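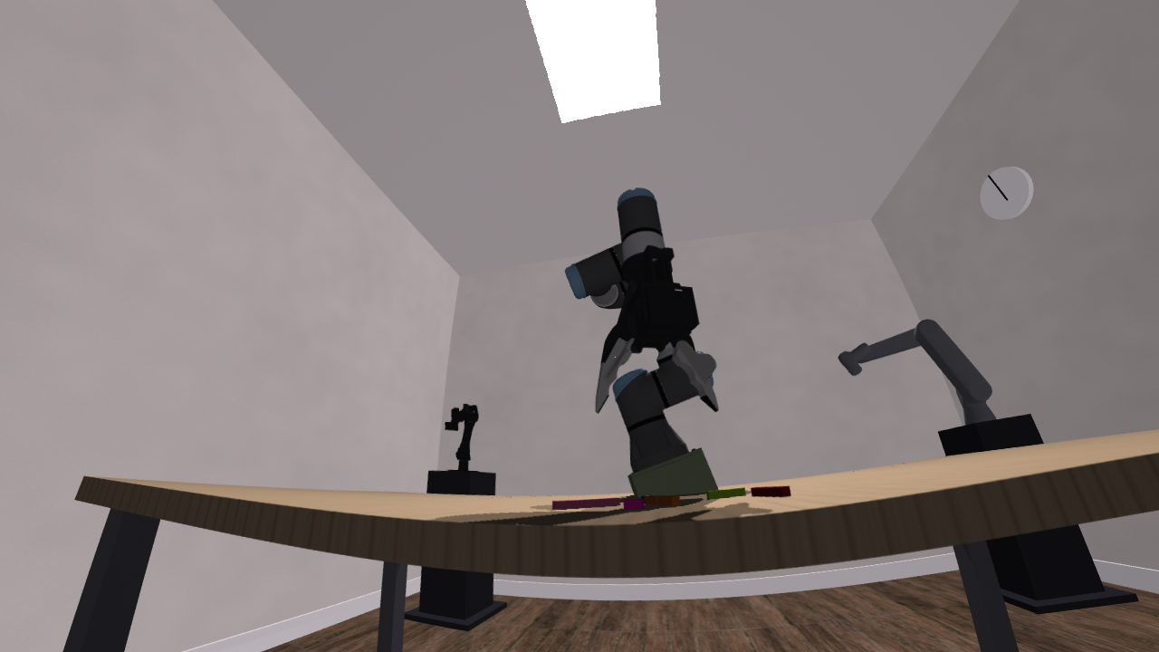 Slide 1. Long wooden table, arm folded, gripper open.

Home Talks Notes Downloads Archive Contact

Wood in rendered interiors: speaker notes

Slot is 20 minutes plus questions. Skip slides 9 and 10 if the previous session runs over.

Slide 2. Scope
Talk covers floors, tabletops and paneling in interior renders. No outdoor decking. No fabric. All the timing figures come from the Espiritu job, a set of 18 apartments with the same floor plan and different finishes. Firkico supplied the plans and the finish schedule. We did materials and lighting.

Slide 3. Scale errors
Most common fault in client reviews. A plank texture is painted or scanned at one size and applied at another. Viewers rarely say the scale is wrong. They say the room looks small, or the furniture looks like dollhouse furniture. On Espiritu the first living room was sent back 2 times with comments on the sofa. The sofa was correct. The planks were too wide.
Fix: put the real plank width in the material name. Check it against a door, whose size everyone knows. Do this before lighting.

Slide 4. Repeats
A tile that looks fine at eye level will show its repeat when the camera goes up. Knots are the worst offenders, then dark streaks. Remove the strongest knot from the base tile and place knots back by hand, or use a scatter with a random offset per board. Random offset alone is not enough if every board is cut from the same strip. Rotate half the boards end for end.
Mention: our floor set for Arkari has 32 separate boards. Below that count the repeat was visible in the hallway view.

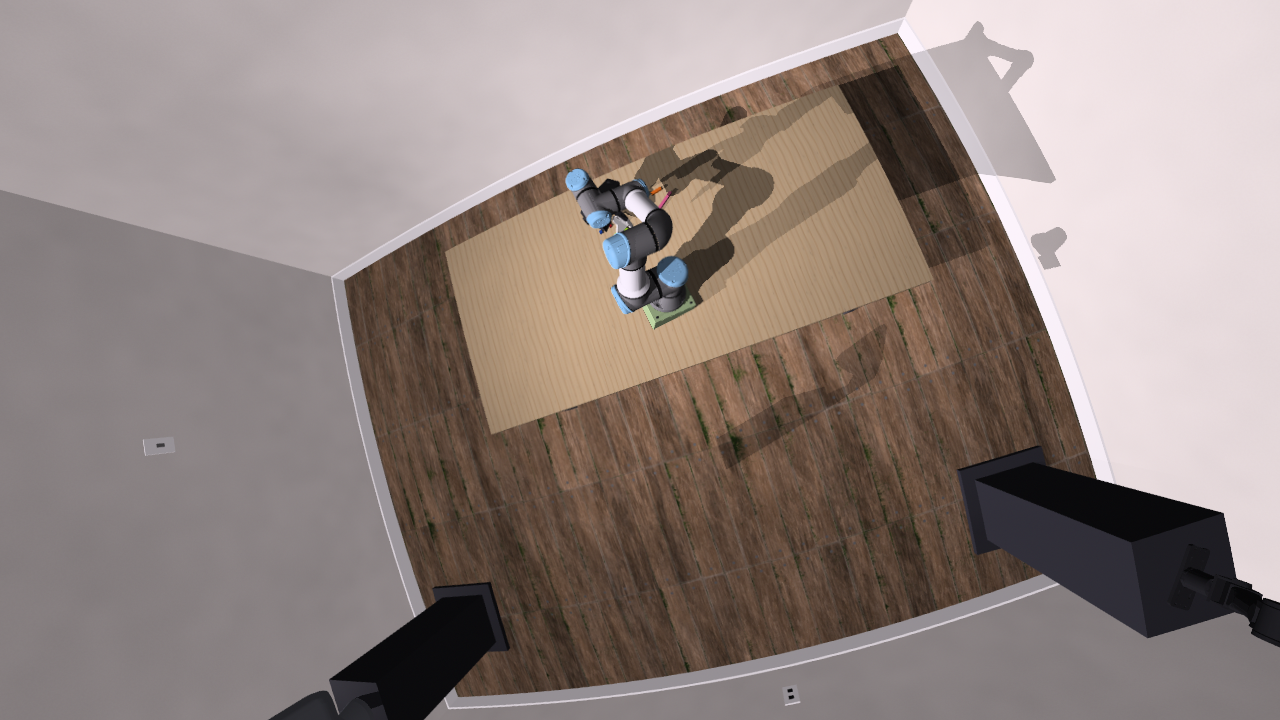 Slide 5. Ribbed tan surface on dark wood, part lit, part in shadow.

Slide 5. Grain direction and light
Fine parallel lines behave differently from broad figure. When light runs along the lines they fade. When it crosses them they pick up contrast, and the surface reads as rougher than the bump value would suggest. Set the bump under the final sun angle. A value chosen under flat light will nearly always be too high.
Shadow hides a good deal. Pause on this point. Reviewers look at the lit part of a floor and ignore the rest, so spend texture memory there.

Slide 6. Gloss
Satin floor finish is not uniform. Traffic areas are duller, and the strip under a radiator or along a baseboard keeps its original sheen. One low-contrast map for roughness, larger than the room, not tiled. Do not derive it from the color map. Dark grain does not mean dull grain, and the link between the two is what makes a floor look printed.

Slide 7. Joints
Board gaps modeled as geometry cost more than they return, except at stair nosings and thresholds. Elsewhere a normal map is enough. Vary the gap depth. Bevels should be small. In the Vutari catalog the bevels were drawn oversized so they would show in print, and the same files were later used on screen, where every floor looked like a row of separate bars.
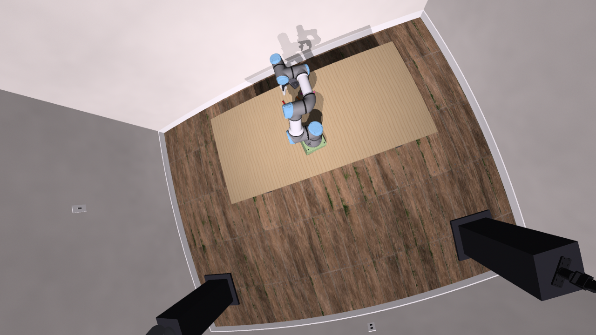
Slide 8. High view: tan table on brown planks, edges of the room bowed.

Slide 8. High cameras
Plan-style views are now requested for most listings. Three settings to check: filtering at distance, line spacing against output size, and lens curvature. Fine lines near the pixel size will produce moiré. Raise the sample count first. If it stays, soften the texture for that camera only and keep a separate material for it. Straight boards will curve near the border with a wide lens, and correction in post stretches the grain.

Slide 9. File sizes
Table in handout. Read only the bottom row.

Slide 10. Naming
Species, cut, finish, plank width, version. In that order.

Slide 11. Questions
Expect one on walnut. Answer: lower the saturation, then lower it again.

Comments (3)

parquet_pm: Does the end-for-end rotation work for herringbone? I get mismatched bevels at the points.

gridline: @parquet_pm Rotate the texture coordinates and leave the mesh alone. Bevels stay put.

mapleandash: Handout link goes to last year's file. Slide 9 makes no sense without the table.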